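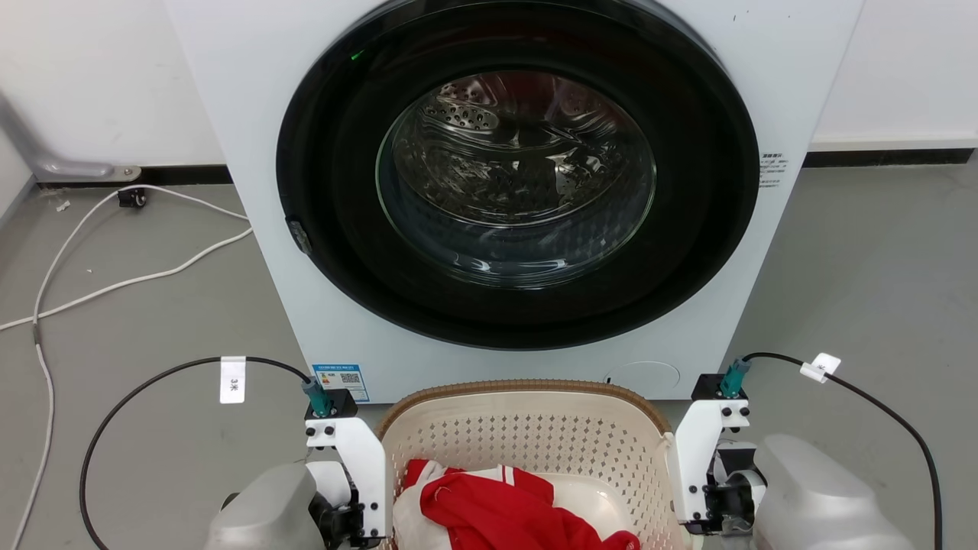

Teaching a two-armed robot to load the washer: workshop tips

Plellville Home Robotics Workshop, tip sheet 6
15 July 2024

Loading a front-loader by remote control is harder than folding towels. The basket is low, the door swings toward the operator's view, and fabric hides the grippers. These settings work with the Gotside hand controllers and the Zallano recorder.

Before recording

Put the basket on the floor directly in front of the door, one gripper on each side of it. Clothing that sits low in a deep basket needs a steep reach, so check that the gripper brackets clear the rim on the way down.

Clear slack from the floor. Gripper cables need enough length for the full reach into the drum, but loops should fall outward, away from the basket. Tag each cable with its length. A 3 m cable marked 3米 is easy to pick out when one has to be swapped.

Glossy door rings and curved glass throw reflections into the head camera. Move the lamp, not the robot.

During the demonstration

Open the door as a separate recording. Pull from the latch side and stop once the door is fully open.

Take one garment per grasp. Pinch a thick fold – a collar or waistband is best – and lift straight up until the cloth is clear of the rim. Release past the drum lip.

Keep hand speed even. Pauses longer than 10 seconds should be trimmed before training.

Keep failed grasps if the recovery is clean. Delete them if the basket tips.

After recording

Our set stood at 216 demonstrations last November. Striped and plain garments are filed together; heavy and light ones are not. Norðdahl wrist mounts need their screws checked after each session.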